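5. Setting Up the Water Play Tub

This section covers filling the tub, adding the floating toys and putting everything away. It applies to the Tevska table set, order number 1313, and to the older set, 852. The steps are the same for both unless a note says otherwise.

5.1 Before you fill

1. Set the table on a level floor. Keep it away from outlets and extension cords.
2. Put a towel under the table legs on tile or wood floors.
3. Place the tub on the table with the long side facing the child.
4. Rinse the tub and all toys in plain water before first use.

Caution: Never leave a child alone with a filled tub. Stay within arm's reach, even when the water is shallow.

5.2 Filling

1. Fill the tub with a pitcher. Do not carry a full tub to the table.
2. Use lukewarm water and check it with your elbow.
3. Stop well below the rim.

Note: Set 852 has a narrower table top. Leave the buckets on the floor if they do not fit behind the tub.

5.3 Adding the toys

1. Lower the turtles into the water one at a time.
2. Stand the buckets behind the tub, with the taller one on the side of the child's stronger hand.
3. Hand over the net last.

If a turtle rolls onto its back, squeeze out any water that has collected inside and put it back in.

5.4 Emptying and storage

1. Take out the toys and shake off the water.
2. Bail the tub with a bucket until it is light enough to lift with 2 hands.
3. Pour the rest down a drain and wipe the tub dry.
4. Hang the net by its handle. Do not fold the mesh while it is damp.
5. Stack the buckets only when both are dry inside.
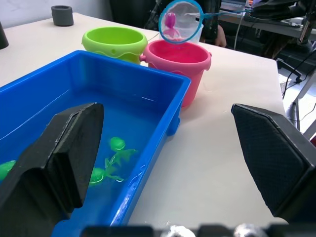

Listarent, June

Blue tub with green turtles in clear water. The lime-green bucket and the taller pink one go on the far side of the tub, and the net has a light-blue rim and white mesh.

Change the water after each session. Do not add soap, bath color or salt. If the tub feels slick, wash it with mild dish soap and rinse it twice before the next use.

For replacement nets and buckets, see Section 8, Spare Parts.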